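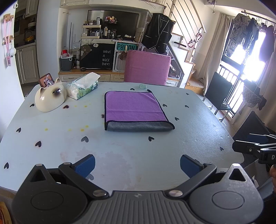
One respondent in Saltow objected to the whole exercise, writing in the margin of the form that a table is never clear, it is only between things, and that we would have learned this sooner if we had asked anyone with a table. We have kept the remark because it describes our results better than the first two versions of our coding sheet did.

**Figure 3.** Tabletop with heart decoration, coded "in order." Towel laid nearly flat, near edge folded over; residents (see 4.2) at the left and behind the towel.

### 4.2 Residents, visitors and the surface itself

The Wekside coding sheet sorts everything on a table into two groups. Visitors are things a household member says will be moved before the next meal. Residents are things that will be moved only for guests, painting or a house sale. The groups were meant to be separate. Of the 578 objects entered in the November round, 80 were called visitors by one member of a household and residents by another, often at the same table and sometimes in raised voices.

Tissue packs gave the most trouble. A pack with a tissue already pulled out, as in Figure 3, is plainly in use, and things in use are visitors. Yet when we asked where the pack lived when not in use, the usual answer was a puzzled look at the table. We now code tissue packs as residents. Small ornaments and lidless little pots were easier, as people had either chosen a spot for them or forgotten they owned them, and both come out the same on the form.

Cloths are harder again. A towel on a table may be waiting to be folded, partly folded, or finished by the standards of the person who did it. The purple towel in Figure 3 shows its gray underside along the near edge, and our two coders could not agree whether that strip was the start of a fold or all the fold there was going to be. The sheet allowed "folded" and "not folded." A third box, "folded, in a sense," was added for the second round and became popular at once.

We had not planned to code the surface. The Clulia guidelines, which we otherwise followed, treat a table as background and ask only for its shape and color. Decorated tops made this hard to keep up. A heart pattern in which some hearts are black, others gray and one reddish at the edge invites the question of whether the variety came from the maker or from the years, and a single look does not answer it. The same goes for yellow spots. A stain is simpler, though only a little: the pinkish-gray one near the center of the table in Figure 3 was entered under "marks" by one coder and under "pattern" by the other, who later withdrew the entry without comment.

Tidiness ratings, on a scale up to 100, turned out to depend very little on any of this. Tables with several residents and a visible stain could score 80 as long as the objects stood toward the sides and the middle held one thing at a time. Tables with nothing on them scored no better, and several raters wrote that they looked as if someone had moved out. The Bellamy scale, which takes off points for every object present, would rank these two kinds of table the other way round. We tried it on the first batch and got an ordering that no household recognized, including the ones it put on top.

Section 4.3 repeats the ratings with the cloths left out.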